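Home | Campaigns | Agency News | Digital | Opinion | Subscribe

Werkden wants your old jumper photos. What for?

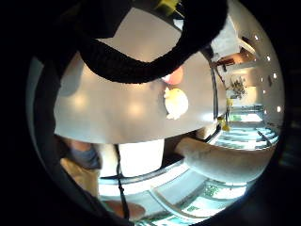
A small white figure and a length of black braided cord.

Filed under: Social & Promotions

Knitwear label Werkden has handed its autumn push to Seidel, and the result went live on its social pages in September. It's called Loose Ends. You upload a picture of a jumper you've kept too long, write a few lines about it, and your words may end up printed on a swing tag in one of the label's shops.

I say "may" because there are 300 tags. The terms, which sit two clicks away from the entry form, say entries will be "curated for tone". I asked what tone. Catalina Villalba, who runs the account at Seidel, told me they were after "warmth, and a bit of mischief". She was good-humoured about it, and quicker to return a call than most.

By the time I rang, the campaign had drawn 994 entries. Seidel is pleased with that. I'm less sure. Werkden ran paid posts for the whole first fortnight and put a card in every online order, and each entry goes in the draw for a $69 voucher. Take the voucher away and I'd like to see the number again. Villalba said they hadn't split out the people who ticked the voucher box from the people who didn't, but might do so later.

There's also the question of who owns the stories. Clause 2 gives Werkden the right to use any entry in any format, with no end date. That's common enough in this trade, but it sits oddly beside a campaign that asks people to write about their late grandfathers' cardigans. Plamwood tried something similar with blankets and at least put a time limit on it.

To be fair, the tags themselves look good. They're on heavy stock in a plain typeface, and whoever edited the copy left the odd spelling alone. I read a dozen and laughed at one. Brerkix did the printing and colour matching, and it shows.

Whether any of this sells a jumper is another matter. Seidel will report on "sentiment" and "shares" – sales weren't on the list when I asked. We'll look at it again once the tags are in the shops.

Comments (3)

marg_t: I entered. Didn't know about the clause. Can you withdraw?

Deepcove: $69 won't buy you a sleeve at their prices.

Paul R: Bit harsh. My wife's got picked for a tag and she's chuffed.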